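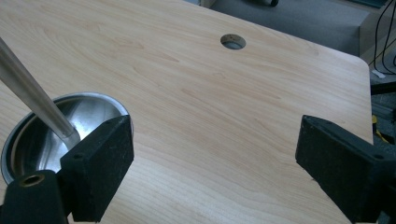
Zisdale bench, wood-grain top with small round hole.

The Zisdale is a fixed bench for two-handed gripper work. Budget for the bench first and the grippers second. The base price is 900 dollars, and a pair of Ellora hand-held grippers adds 1,000. Floor tape and cable ties are not included.
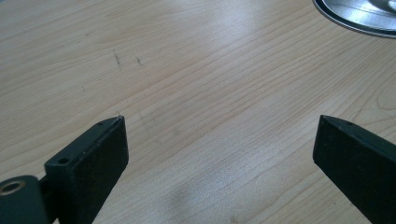
Lead time is 90 days from a signed quote. Orders placed in August ship after the Byun warehouse count, so allow extra time if you need the bench that month. Spare finger blocks are sold in pairs. Most buyers take two pairs with the first order. On-site setup by Rorimitz is 400 dollars per bench and takes one morning.
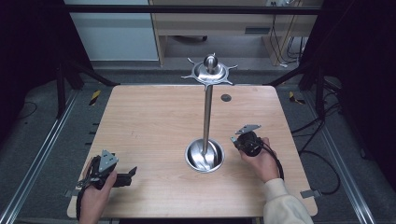

Two hand-held grippers in use at the bench, with steel stand.

Measure your doorway before ordering. The top does not fold. For quotes on more than one bench, contact Do-yoon Bang in sales.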